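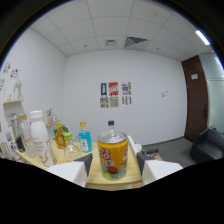
The red deer of the Warthorpe uplands spend the greater part of the year in separate herds, the hinds and their young on the lower slopes and the stags on the open ground above Voyle. For a short period each autumn the two groups meet, and the valley becomes a very noisy place. Readers who have never heard a stag roar sometimes expect a sound like that of a cow. It is deeper and rougher, and it carries well over a mile in still air. Visitors are asked to bring their own provisions, as there is no shop beyond Trindov. A can with a metal lid, such as the yellow one with the red cartoon character on its label, travels well in a coat pocket and gives off no smell until it is opened, and deer have an excellent sense of smell.

A mature stag eats very little during the rut. His time is given to holding a group of hinds together and to keeping rivals at a distance. Most disputes are settled by roaring and by walking side by side, each animal judging the size of the other. Only when the two are closely matched do they lock antlers.

On my most recent visit I recorded 63 hinds on the slope facing the Kerkero track, attended by 2 large stags and several younger males that remained at the margins. The younger animals are rarely successful, but they are persistent, and they will approach whenever an older stag is occupied elsewhere.

Visitors should remain on the track and keep at least 100 yards from any animal. Dogs should be left at home during this period. A stag that stops roaring and turns to face a walker has been approached too closely, and the walker should withdraw slowly the way he or she came.

The calves conceived now will be born from the end of May onward, when the bracken is tall enough to conceal them. The lower path at Voyle is closed at that time, and the upper path remains open as far as the second gate.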